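Small gadget swap finds a bigger room for its sorting day

If you've ever opened the junk drawer looking for sticky tape and found four chargers and a dead torch, you'll understand why I was so pleased to hear the Bite swap is back on this Sunday. It's moved, too! After two years in the hallway behind the Avimano bike shop (lovely people, terrible hallway) the sorting has shifted upstairs to the old reading room on Arnus Street, where there's space to spread things out and a kettle that works.

For anyone new to it, Bite is our neighbourhood swap for the little electronic bits that pile up at home. Earbuds and their charging cases, cables, remotes, that sort of thing. You drop off what you don't use, the crew sorts it, and a week later everyone comes back to have a rummage. It costs nothing to drop off and a gold coin to take something home, which goes toward the room.

I popped in before the doors opened and had a good natter with Anikó Balogh, who started the whole thing when her own kids grew out of their music players. She told me the last swap took in 1,287 items, and 234 of those were earbuds or earbud cases. I would never have guessed that many! "People lose one bud and keep the case for years," she said. "They feel bad binning it, so it just lives in the drawer with the rubber bands."

That's why the cases get their own bin this time. Anikó likes a bin with a low, sloping front so you can see what's in it without tipping the lot out, and she's fussy about colour as well – bright ones for things still to be checked, dull ones for things that are done. I asked if that was written down anywhere and she laughed at me. You learn it by getting it wrong, apparently, and I got it wrong twice in ten minutes.

The checking itself is pretty simple. Each case gets opened, wiped, plugged in and left on charge over a cup of tea. Good ones go back out for the swap. Dead ones are set aside for Cuvik, the repair bench across the road, who'll have a go at whatever they can and send the rest off to be recycled properly. Please don't put earbuds in your kerbside bin at home, by the way. There's a battery in there, even in the tiny ones, and the truck drivers will not thank you for it.

A couple of changes worth knowing about. Drop-offs now close at 10 in the morning, sharp, so the sorters get a clear run at it. Bags are fine but please untie them first, and if you've bundled your cables with tape, peel it off before you come (I was on tape duty for a bit and my fingers have only just recovered). No laptops and no big printers, as there's nowhere to put them. And do unpair your earbuds from your phone before you hand them over! One poor fellow had his podcast start up in a stranger's ears last December.

The swap has now found new homes for 2,359 bits and pieces all up, and Anikó reckons the bigger room will help it grow, though she'd be happy with a quiet morning and enough milk for the tea. She could use another pair of hands or two on the sorting as well, so if you don't mind wiping down small white plastic things while having a chat, just turn up and say hello.

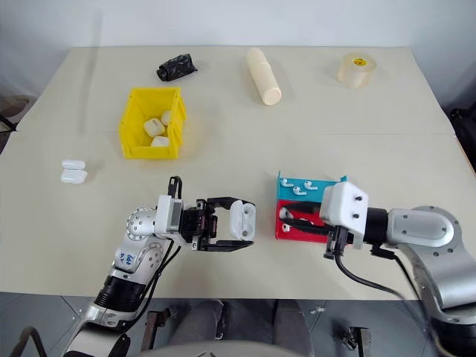 I'll be there again on Sunday with my own shoebox of cables, which I've been promising to clear out since we moved house. If you spot a long grey one with a square plug on the end, tell me what it's for before I give it away.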